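Last updated: March

BANLOW HOUSEBOAT – HANDOVER AND SAFETY CHECKLIST
Trakuretti landing, before taking the boat out. Comments are from whoever did the last walk-through, which was me.

1. Life jackets, adult and child
Present and sized. The child ones live under the bow bench with the barbecue tongs. Try them on at the landing. Everyone says they'll do it later, and later is the middle of the river.

2. Fire extinguishers (galley, engine hatch)
Both needles in the green. The galley bracket is stiff. Practise getting it off before you decide to flambé anything.

3. Gas bottles and shut-off valve
OK. Valve is outside, port side, behind the door that looks like it should be the toilet. Turn off at night and before refuelling.

4. Bilge pump
Tested, runs. It makes a noise like an uncle clearing his throat. If the noise goes on for more than a few minutes, ring the landing.

5. Smoke and carbon monoxide alarms
OK, fresh batteries. The one by the galley objects to toast. Please don't remove it in reply.

6. Railings, upper deck
One stanchion loose at the stern, retightened. The upper deck is rated for 4 adults, a figure that includes your brother-in-law.

7. Mooring lines and stakes
2 lines replaced, the rest serviceable. Tie up well before dark. Juvanier Bend looks like a lovely spot and is a sandbar with good publicity.

8. Marine radio
Works on all channels we could raise. Channel card is taped inside the wheelhouse cupboard. Pramanik lock answers until late afternoon and then goes home for tea, so plan your passage.

9. Loose gear in the cabins
FAIL on first look, passed on the second. Anything that can swing or slide will do so the first time a ski boat goes past, and wet clothes are the usual offenders.

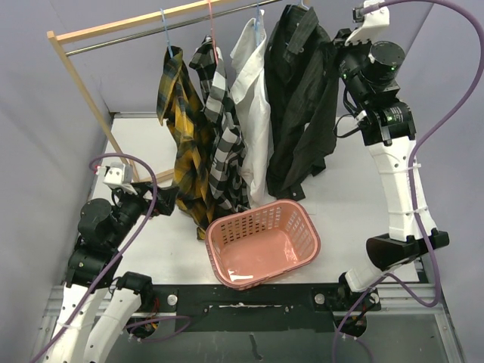

Clothes drying is allowed in the main cabin only, well clear of the stove and the heater vent. Fold the rack away before you cast off. Four shirts in a row on hangers, like the plaid, checked, white and black ones, is plenty for one rail, and the pink basket can take whatever is left over. Keep the walkway to the rear exit clear whatever the weather is doing to your laundry.

10. Engine hours and fuel
661 hours on the meter, tank full. You have about 36 litres of reserve. Kindly treat it as a reserve.

Result: fit to go out, item 6 to be looked at again on return. Keys go back in the box by the fuel pump.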